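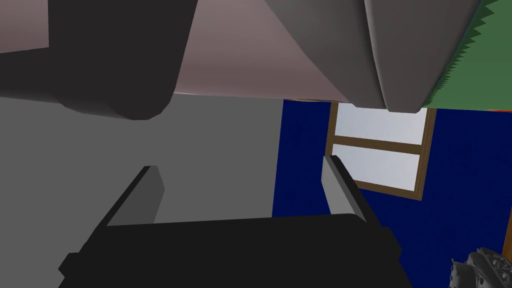
Figure 2. Wrist view in the simulator, fingers open, nothing between them.

Section 4. Checking the wrist view before you run the real arm

By now the Mandville arm should be bolted to your bench and the Nokach software should start without complaint. It is tempting to plug everything in and let it move, and I know the feeling well, but please spend an evening in the simulator first. Most of the broken fingers in our shared workshop came from skipping this section – two of them were mine.

1. Leave the motor power switched off. The controller only needs its USB cable for this part.

2. Open the practice room from the Scenes menu and wait for it to finish loading. On an older laptop this can take a good while, so put the kettle on. The surfaces are plain and flatly shaded, and that is how they should look.

3. Choose Wrist from the View list. You will be looking out from behind the gripper, with the dark palm along the bottom of the view and the two fingers rising from it, leaning in toward each other. Compare your screen with Figure 2.

4. Type 100 in the Opening box and press Enter. The fingers should move as far apart as they go. If only one of them moves, go back to Section 3 and check that both finger joints are listed.

5. Type 0 and watch the fingers come together, then return to 100. Do this a few times, slowly. Marit Björklund, who wrote the first version of these notes, liked to do it with the printed parts beside her on the bench so she could compare the motion by hand.

6. Turn the wrist a little each way with the arrow keys. The room will tilt in the view. Stop when you have a clear look at the window past the right finger, and save the pose under any name you like.

Note: Large shapes may fill the top of the view when the arm is close to something overhead. Lower the arm in small steps until you have more room. Don't swing it sideways to get clear.

Note: If the Encoder line shows a number near 2,809 while the fingers are fully open, write it down inside the lid of your controller box. You will want it in Section 5.

Caution: A saved pose knows nothing of your own shelves, lamp or coffee cup. Clear the bench to the full reach of the arm before you switch on motor power, and keep one hand by the stop button the first time through.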